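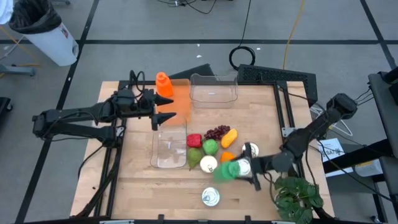

The Dreris is a two-armed tabletop unit for sorting and putting away household things, and I've had six weeks of Wednesday afternoons with one at the Cimham workshop. I wanted to know if a machine can do a boring kitchen chore yet. My answer is "sort of," and I'm more excited about that than I expected to be! Groceries are a harder test than they sound. Grapes, a bell pepper and metal-topped cans all ask for a different grip, and you want them ending up in clear bins with nothing squashed. Two arms help a lot, with one working by the bins while the other goes after the cans.

Setup took me almost 14 hours spread over three visits, most of it spent on calibration (the manual is thin, so find the Urnovcombe user forum early). After that I logged 218 pick attempts. Cans were the strong point. Round fruit was good too, and pears were hit or miss – that narrow end gives the fingers very little to work with.

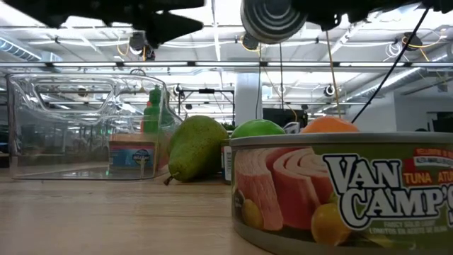
Tuna up front, with a pear, a lime and an orange behind it.

Chiamaka Ibrahim, who runs a small packing line at Amaral, came by to try it and liked the open fingers more than the suction cups she has at work. She also beat it easily by hand, even while talking to me the whole time. Speed is the weak spot. I can unpack a bag and put the kettle on before it has finished with the fruit.

Close-set items slow it down further. An apple right up against a pear can mean a long hover and a second try, though I love watching it line up.
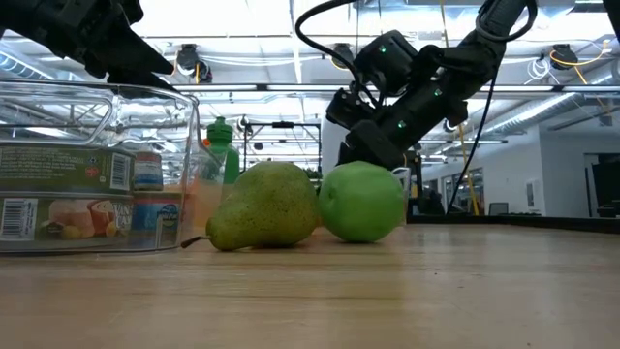
Should you buy one?

For a busy kitchen, no, wait a while. For a shop floor with light, repetitive sorting, or for anyone who enjoys tinkering, yes, go and get a demo. Ask for 2 sets of fingers, as the spare pair saved me a whole afternoon. I'm keeping my Wednesday slot through July and moving on to boxed goods next.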